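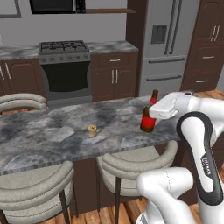

Does the notice clause in the Grotgate lease form need its own date field? The clause sets a deadline counted from delivery, so the form has to record the delivery date apart from the signing date.

**August 19, 2024 -- lease form rebuild, notice and renewal clauses**

Continued from the April entry. The old form had one date at the top and every deadline ran from it. Fine for the rent start, wrong for notice. Split into two fields, `signed_on` and `delivered_on`. The second stays blank until service is confirmed.

Test set is the Panagiotou batch, 200 closed leases, names removed. Ran the Hukach parser over all of them with the new fields switched on. It stopped on 8. Read those by hand:

- 7 have the notice period in a rider and no cross-reference in the main text. Parser never opens the rider.
- The last one has two notice clauses with different periods. Drafting error in the source, left as is and tagged.
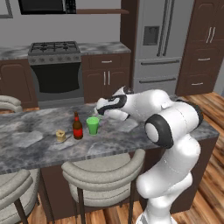 Rider handling is now a separate pass. It looks for "notice," "terminate" and "vacate" in any attachment and sends hits to manual review. It does not try to decide which text controls. Several of the riders say they override the lease, one says the reverse, and a person should be reading that language anyway.

Renewal clause: kept the Drurkus wording for the automatic renewal, but moved the opt-out sentence up so it comes before the rent increase. Old order put it at the end of a long paragraph. Also took out "hereinafter" and "said premises" throughout. Defined terms still match -- checked against the definitions page.

Do not merge the guaranty yet. The signature block still pulls the tenant name where the guarantor name belongs.
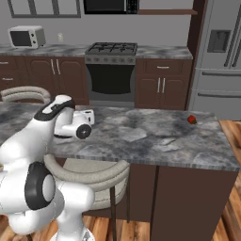 ## Open items

- Fix guarantor name in the signature block.
- Rerun the stopped files with the rider pass on.
- Weekend rule: deadline falling on a Sunday currently stays on Sunday. Needs a state-by-state table, 5 states to start.
- Send marked copy of the renewal clause to Grotgate for comment.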